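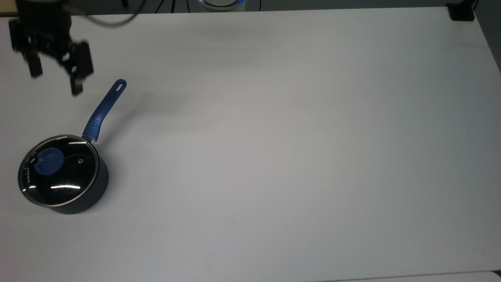

Clumgate, 24 Feb 2018

# The Small Saucepan: Opening Page of the Household Gallery

A dark saucepan with a round glass lid opens the Household Gallery of the Clumgate Museum of Domestic Life. The body is a deep, straight-sided cylinder with a matte exterior, and the lid is edged with a thin silver metal rim.

The Household Gallery records cooking vessels and kitchen articles in ordinary use in the town and the villages nearest to it. It was established by the museum's Department of Everyday Objects under the direction of Gönül Yaman, and it is maintained by the registrar, Sunee Prasertsri. Objects enter the gallery by loan or by gift. They remain in it whether or not they are later placed on public display.

The museum has long held copper, stoneware and enamel from earlier periods. Cookware of the present day was poorly represented until the Sezer bequest, which provided funds for a study collection of items that households still cook with. Small pans were given priority in the first round of acquisitions. They are bought early, used daily and replaced without much notice, and few reach a museum in any condition.

## Notes to the opening picture

**The pan.** The color falls between charcoal and navy. In the catalog, finishes of this kind are entered under "dark, matte," and the exact shade is left to the photograph.

**The lid.** Glass lids are cataloged together with the vessel they cover and share its number. Where a lid has been replaced, the replacement is recorded as a separate part. Lenders are asked to bring the lid even if it is chipped or no longer fits well.

**The handle.** Pans are measured twice, with the handle and without it. The second figure is the one used when shelf space is assigned in the Zininura Room, where the shelves are 24 inches deep.

**The surface.** A plain white tabletop is the standard ground for cookware in the gallery. Dark exteriors read clearly against it, and the outline of the vessel can be compared from one entry to the next.

## Using the gallery

Entries are arranged by type of vessel, then by date of receipt. Saucepans come first, followed by frying pans, stockpots and kettles. Each entry carries a short text prepared by Melahat Demirtaş, who also conducts the interviews with lenders. Interviews may be read in the library on request. Names of lenders are withheld unless permission has been given in writing.

Readers may reproduce the texts for teaching and private study. Requests to publish should be addressed to the registrar and should state the title of the publication and the expected print run. No fee is charged for print runs under 1000 copies.

## Offers of objects

The museum is seeking double boilers, milk pans and small lidded casseroles. Pans with worn or repaired handles are of particular interest. Offers are reviewed by Sinan Kocabaş, curator of metalwork, and the next review will be held in May. Objects should not be polished, scoured or repainted before they are brought in. Loans are accepted for a term of 18 months and may be renewed once.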